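Duangkaew kitchen project – progress report
July 8, 2020
To: Kanyarat Wongsuwan
From: Lamai Wongsuwan

Where we are

Hi Kanyarat! You asked for something short this time, so I'll try (you know me, no promises). The grant money is down to $2786 and I'm happy with that. Most of what went out since my last note paid for plates, trays and cutting boards, plus the blue tape, and we have got through a lot of tape.

The tape was Chaminda's suggestion. He laid it out in a grid right on the work surface, so everything on the table gets its own patch, and when we say "board on the left, plate beside it, bear tray at the back" we all end up with the same table. Before that we spent half of every morning arguing over where things had gone the day before. I was a bit snooty about it at first – I thought it would look like a gym floor – but I've come around completely.

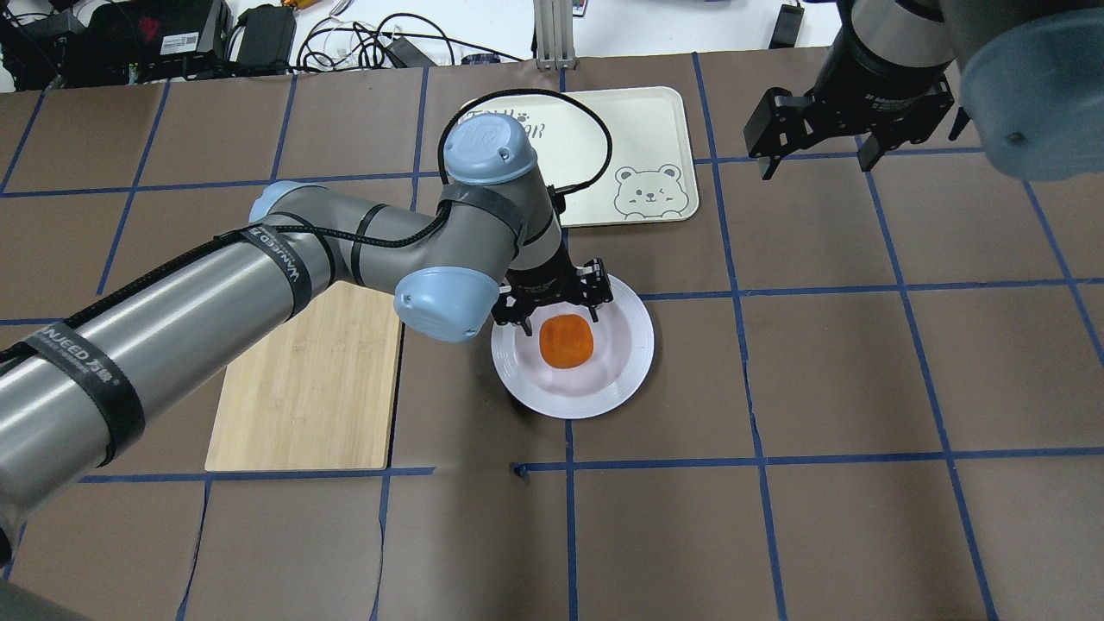 Sombat wants a second layout for the bigger dishes, and I've told him to wait until October. We have 6 layouts written up now and I'd like to finish checking those first. Napaporn is reading through the sheets and she is strict about wording, so "near the tray" has become "behind the plate" nearly everywhere. Good for her!

The cutting boards

I went with bamboo in the end. They're light, the corners are rounded so nothing catches on your sleeve, and I like the pale color with all those little stripes. The one with the wire handle has a shallow curve at the top edge where the handle sits, and it's the one I'd buy again. We paid for 2 spares out of the small items line, and I've put the receipt in with the others.

I still need to settle how we store them. Napaporn wants them hung up, Sombat wants them stacked in the cupboard, and I'd go for hanging if you're okay with a few hooks going on the budget.

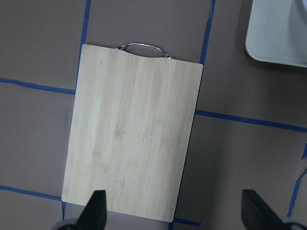
What I need from you

A yes or no on the hooks, they come to some $40 with the rail. Also the okay to move what's left of the travel line over to supplies – none of us has been going anywhere! Chaminda will send the updated sheet on Friday once he has fixed the totals.

Lamai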